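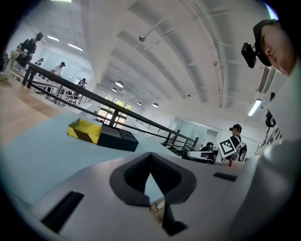 Page 11

Siris Table Sorting Kit - Set-up Guide
Home | Guides | Spares | Contact

3. Setting out the boxes and tray

Now the fun part! Once the table is clear you can lay everything out, and a pale blue top makes a lovely background for it - the yellow and the dark pieces really stand out.

1. Stand the striped yellow box and the charcoal box side by side, yellow on the left.
2. Leave 20 cm of clear table in front of them.
3. Check that neither box rocks. If one does, turn it round and try again.

Note: the charcoal box is slightly the larger of the two and likes to sit a little closer to you.

4. Lay the black tray flat on the blue side, raised rim upwards.
5. Bring the yellow panel with the black edges up to the left of the tray until the two meet.
6. Take the narrow yellow stick and stand it upright where they join.

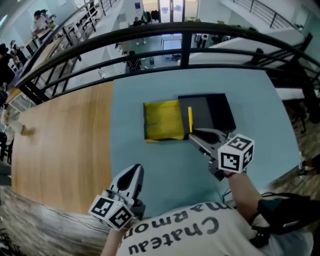
Fig. 32. Yellow stick upright between panel and tray

CAUTION: If your table is near a railing or a stairwell, keep small parts at least 300 mm from that side.

7. Let go gently and move on to section 4, where the sorting begins!

Comments

Abera_fan: Step 6 took me a few goes, but what a pleasure when it stands up.

tidybench: Does the Sundel tray fit as well? Mine has a taller rim.

mossy: @tidybench mine does, just push the panel in a bit closer.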